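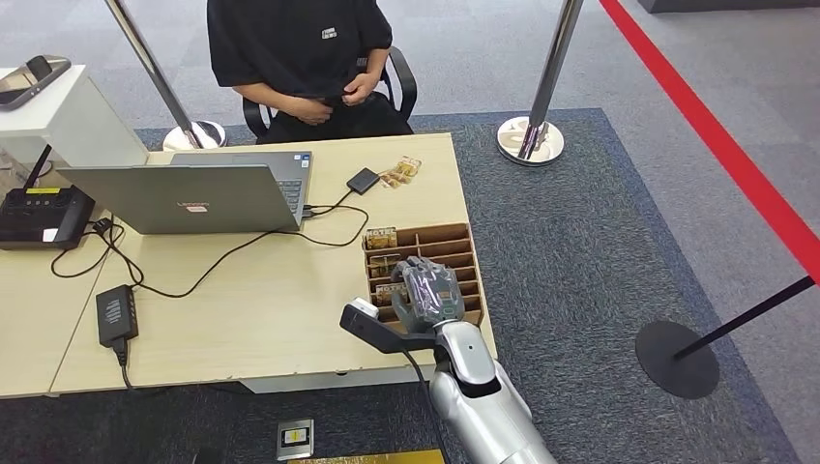 At the desk, October.

The Kidholm reading circle has now completed its first season, and it is appropriate to set down a brief account of it. The circle was established to read longer works of fiction at a measured pace, one book over 10 weeks, with a short written response from each member.

Attendance held steady through the season. The selection of Prasertsri's river novel was not universally welcomed – it runs to 1000 pages in the edition we used – yet the written responses to it were the most considered we received. Several members observed that the middle chapters reward a second reading. I share that view, although I maintain that the Triststead episode could have been shortened.

Oona Toivonen has kindly agreed to lead the discussion of the next title. Members are asked to obtain their own copies and to read as far as chapter 12 before the opening session. Responses should not exceed 2 pages and may be handwritten.

The question of whether to admit translated poetry remains open. I have received letters on both sides and will publish extracts from them in a later entry, with the permission of the writers.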